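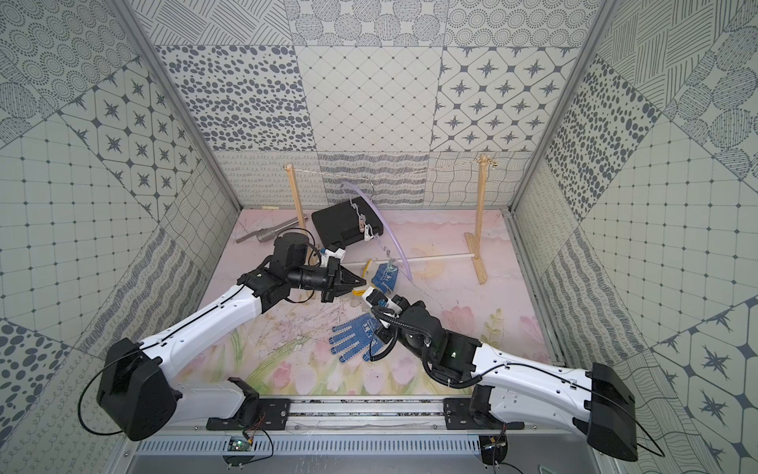

How much clear space should a pair of bench-mounted robot arms have between them when both work on the same mat?

Allow at least 30 mm between the closest parts of the two grippers during any free move, and let that gap close only during a planned handover at reduced speed. Measure from the widest point of each gripper with the fingers fully open, cables included.

Shop Tips: House Rules for Two-Arm Benches

These rules apply to small paired arms on a shared rail, used for sorting, hanging, folding and fetching household goods. They are the working rules at Birnness and are reviewed each October. They do not replace the arm maker's manual. Where the two disagree, use the stricter one.

1. Mounting and rail

Tighten the base brackets in a cross pattern, then check them again after the first full day of running. A bracket that has shifted changes the zero position of the arm, and every taught point shifts with it. Mark the bracket position on the rail with a paint pen. Do not use tape for this; it creeps.

Bare circuit boards on the rail need a standoff under each corner. Aluminum conducts. Keep metal parts out of the strip of floor directly behind the boards, and brush out chips and staples before power-up.

2. Cables

A cable that crosses a link must have slack at the joint and be held on both sides of it. Move each joint by hand to both ends of its travel with the power off. If the cable pulls tight or rubs at any point, reroute it.

Coiled cable at the wrist is allowed. It takes up slack well but catches on hooks, clips and hanger ends. Any job that involves a clothes hanger gets a slow dry run first, with the wrist turned through its full range near the hanger.

Replace a cable when the jacket is shiny on one side. Do not wait for a crack.

3. Mats and walls

Printed mats and patterned wall panels are fine, and strong patterns help when a camera needs fixed detail to line up on. Two conditions apply. The mat must lie flat to the edge, and the pattern must not change in the middle of a job series. If a mat is swapped, note it in the log and repeat the camera check.

Small pale objects get lost against a pale mat. A cream stick on pink is harder to pick out than a blue glove on the same pink. Test the hard item first.

Wipe mats with a damp cloth and mild dish soap. Solvent lifts the print.

4. Gloves and other soft goods

Gloves with a dotted grip pattern drag on rubber finger pads. Pick them by the cuff where possible. A pick by one finger of the glove counts as a failed pick even if the glove leaves the mat.

Work gloves used as job items are not safety gear and must not go back into the glove drawer. Write a J on the inside of the cuff in marker. We lost most of a box to this mix-up at the Ulstead shop before the marking rule came in.

To hang a glove with two arms:

Hold the hanger with one arm before the other arm lifts the glove.
Open the clip fully. A half-open clip bends the cuff and throws off the next pick.
Close the clip, wait one second, then release the glove.
Back the gripper out along the line it came in on.

5. Rigid items

Pipe fittings, hoops and cases are to be placed by hand before the arms are enabled. Heavy items go on the floor of the cell, never on top of a post or across a string. A fitting should rest on a flat side or be blocked so it cannot roll.

Clear and tinted plastic reads badly on most depth cameras. A translucent hoop may show as a gap. Teach the keep-out zone by hand and make it a full box around the hoop. A thin ring-shaped zone is not acceptable.

6. Posts and strings

Wooden posts must stand on their own with the string removed. If a post leans when the string comes off, the foot is too small or the string is too tight. Thin string is invisible to the arm's own sensing and must be entered as an obstacle, from post top to post top, even when the job never goes near it.

Loose dowels should be picked up or entered in the job list. A dowel left out of the list will sooner or later be under something.

7. Indicator lights

Treat any lit indicator as power on. A green light on a wrist does not mean the arm is safe to touch. Switch off at the main switch, wait for all lights to go out, then reach in.

Do not cover a light with tape because it bothers the camera. Move the camera.

8. Speed and handover

With both arms in the shared zone, the limit is 72 mm per second at the gripper. Only one arm moves during the last part of a handover. The receiving arm closes first, the giving arm opens second, and the giving arm leaves first.

If the grippers touch outside a handover, stop the job and check the zero position of both arms. A light tap is enough to require the check.

9. Routine service

Every 800 cycles: check finger pads, wrist screws and cable ties.
Every 700 hours: check joint play on both shoulders, clean the vent strip, replace the pads whatever their condition.

Cycle counts are kept per arm. When an arm is moved to another bench, its sheet goes with it.

Changes

Section 6 was rewritten after the Condiritz visit. The old text allowed string to be left out of the obstacle list.
Section 8, handover order, corrected Tue 7 January by Orhun Kılıçarslan. Printed copies with the older order should be thrown out.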